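Gripper Comparison Operator (contract, part-time possible)
Losadwood test lab
Reports to: Mirsad Kolev

Losadwood is looking for an operator to run a side-by-side comparison of grippers on our two-arm benches. The contract starts in August and lasts 12 weeks. You do not need a degree, and you do not need to have worked with arms before. You do need steady hands, patience with repeated work, and the habit of writing down what happened before you start the next run.

What we are comparing

We have 3 finger sets to put through the same tasks. The Hemow set is what we use now. The Mohmand set has softer pads and a wider opening. The third was made in our own shop and still changes from time to time, so expect to swap parts on it. All of them go on the same arms, under the same controller, so that the fingers are the only thing that differs between one block of runs and the next.

The tasks are everyday handling jobs: picking up a small bottle, passing it from one arm to the other, setting it down on a pad, turning a cap. The handover is the hardest of these and takes up the largest share of the schedule. A full block is 115 runs per finger set, and we repeat a block if the fingers are changed partway through.

You would drive both arms by hand from the leader controls, with the wrist cameras on a monitor in front of you. Later in the contract the same tasks will be run by a trained policy under the Soveo controller, and you would reset the bench, watch, and stop the arms when needed.
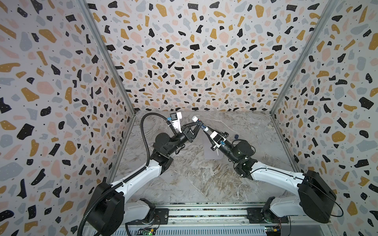 The bottle handover is slower to learn than it looks, Selma Babić wrote when we asked for comments on a draft of this ad, and the posting should say so. Her first week was mostly drops. She also asked us to mention that the wrist view takes getting used to, and that people who keep looking up at the arms instead of the monitor tend to get tired sooner. We agree with both points. The first two weeks are paid training and none of those runs go into the results.

Day-to-day work

Start-up is at 8:30 a.m. You home the arms, check that the camera views are clear, and run a short warm-up before anything is recorded. Each run gets a result (done, done with a slip, dropped, stopped) and a one-line note. Notes such as "cap slid on left finger, closed again, fine" are useful. Notes such as "bad" are not.

Fingers are changed between blocks with a hex key and a torque driver. We will show you how. After a change you measure the opening with calipers and enter it on the sheet. If a pad is worn or a screw has backed out, you stop and tell someone – we would much sooner lose a morning than a block.

Sessions at the controls are limited to 2 hours at a time. The rest of the day goes to resets, checking video against the notes, and small repairs.

What we ask for

Good eyesight at monitor distance, with or without glasses. Comfort with a spreadsheet. Clear written English. Being able to sit at the controls and also stand at the bench for part of the day. Experience with hand tools, sewing, dental lab work, model building or anything else that needs fine finger control is a plus, so please mention it.

Pay and hours

Pay is hourly and the rate is the same for every operator on the project. Full-time and half-time schedules are both open. The work is on site only.

How to apply

Send a short letter and a list of past jobs to Mirsad Kolev at the Losadwood front desk, marked "gripper comparison." Tell us which schedule you want and when you could start. Applicants we would like to meet will be asked in for a paid trial of around an hour at the bench, with time afterward for questions.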